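The Heremell dish brush was reviewed over one term in the staff kitchen at Elton, where it replaced the sponges bought in earlier years.

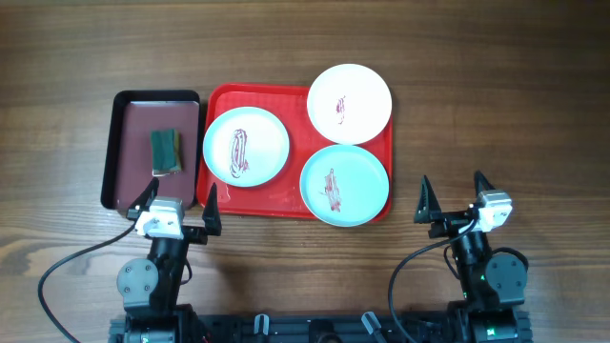

**Navcombe College – Catering and Domestic Services**

The handle is comfortable and the head locks firmly. Replacement heads come in packs of 3 and took Margarida Bragança a few seconds to fit. The bristles kept their shape from September until the end of term.

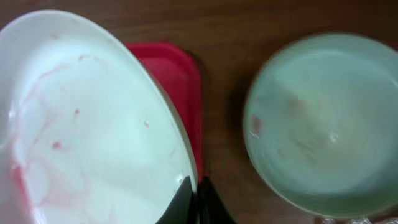
Dried sauce was the hardest test for the brush. Thin pink and reddish streaks, such as those on the white dish, call for a short soak and a second pass. Baked cheese needed a scraper – the brush alone did not lift it.

The brush is recommended for general use. Orders should be sent to Ambros Imhof.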